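Omska puts two-arm packing cells into next year's equipment budget

Omska has set aside money for two-arm packing cells at its accessories site in Lie, after a planning round that ran through the spring and closed in May. The request covers four cells, a spares package and floor work. It replaces an earlier plan for a single fixed packing line, which was withdrawn when the product range grew to 51 variants.

The task under review is kit packing: a handheld unit, its cables and a printed sheet go into a cardboard box. The sheet and the handheld are regarded as solved for budgeting purposes. The cables are not, and most of the technical annex is given over to them.

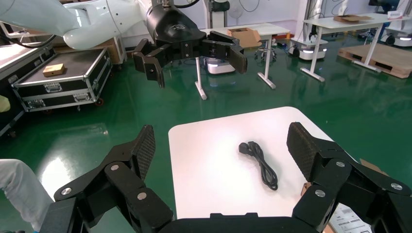 Ingvild Nygård, who drew up the request, has split the cost into three parts: arms and bases, grippers, and integration hours. Grippers take a larger share than in the company's previous purchases. The annex assumes that finger pads are a wear part and budgets for 19 spare sets over the first year, held on site. Integration is set at 1070 hours, most of it for cable handling and for recovery routines when a grasp fails.

Mobile bases were chosen over bolted stands. They cost more per cell but allow a station to be moved between product families without a new safety drawing each time. Tables, boxes and pallets stay as they are. 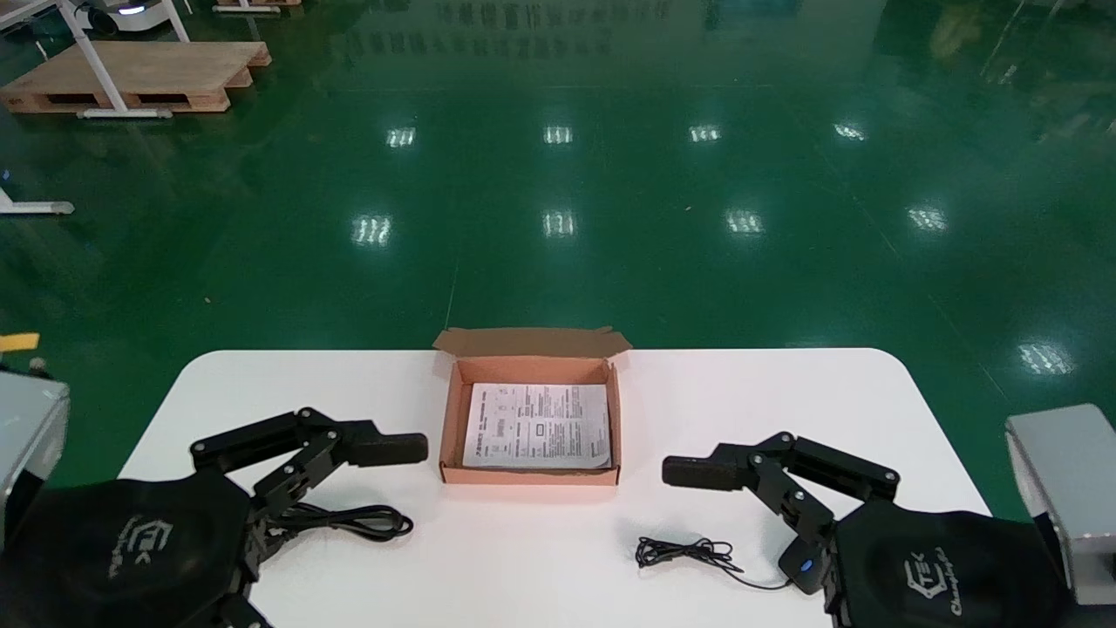
Two suppliers remain. Nemura has offered the complete cell at a fixed price with a long delivery time. Tistiser has offered arms and grippers only, with software charged by the hour. The planning group prefers the fixed price, but has asked Nemura to quote the gripper separately so that it can be replaced without reopening the main contract.

The acceptance test is written into both draft contracts. A cell must pack one complete kit in 55 seconds, measured from the open box to the last item placed, and hold that rate over a full shift. Closing and taping the box is left out of the test and stays with the existing machine. 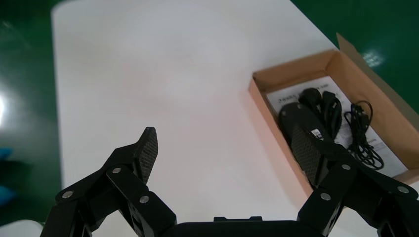
Trygve Haugen takes the view that the test is too narrow. A cycle time measured with cables from one supplier says little, he argues, when the purchasing department changes cable supplier most years and the stiffness changes with it. He would rather see a slower rate with three cable types, and a part of the payment held back until all three have passed.

The point has been taken up in part. The revised draft adds a second cable type, but leaves the rate unchanged. Nemura has been asked to state what this does to the price.
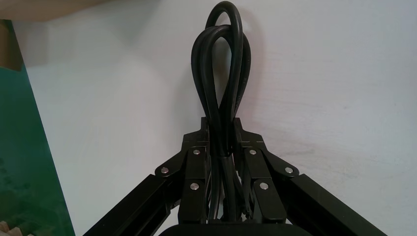 Payment is planned in two stages, with the first two cells ordered at signing and the remaining two released after acceptance. Should the second stage lapse, the floor work for those positions is dropped as well - the power outlets will be installed in any case, as the electrical contract cannot be divided. Service is budgeted separately and is not included in the equipment request.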